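Flanel Workshop in Lelten is looking for a part-time assistant in furniture repair
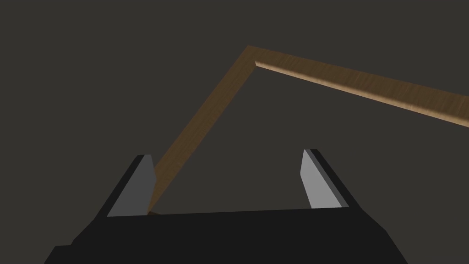 We are a small workshop for repair of old chairs, tables and cupboards, on the second floor of the Skisen building in Lelten. We have been open since January of last year and the work is now too much for the people we have. We would like to find one person who can help us 15 hours per week, mostly in the afternoon.

What you will do
You will take furniture in from customers, write down what is broken, and help with cleaning, sanding and gluing. After some weeks you will also do small repairs on your own, for example a loose chair leg or a drawer that does not close. The big jobs stay with our two joiners, but you can watch and ask as much as you want. There is also some carrying. The elevator is small and a wardrobe must often go by the stairs.

What we are asking for
You do not need a diploma. We would like you to have some practice with hand tools, at school, at home or in another job. You should be polite on the telephone and write clearly, as customers sometimes come back for their things after a long time and then we only have the paper ticket. English is enough for the work, other languages are welcome.
Please tell us if you have an allergy to dust or to glue. It is not always a problem, but we need to know it before the trial day.

What we offer
The pay is 700 euros per month, with a contract for one year. There is a trial period of 30 days. Work clothes and gloves are from us, and you may use the benches for your own projects after closing time – only the table saw stays locked. Lunch on Khondokar Street is cheap and good, we often go there together.

How to apply
Send us a short letter and, if you have them, some photos of things you made or repaired. One page is enough. You can also bring the letter to the workshop, between 10 and 15 o'clock. The last day for applications is 26/07/2019. We answer every letter, but please be patient with us, it can take two weeks.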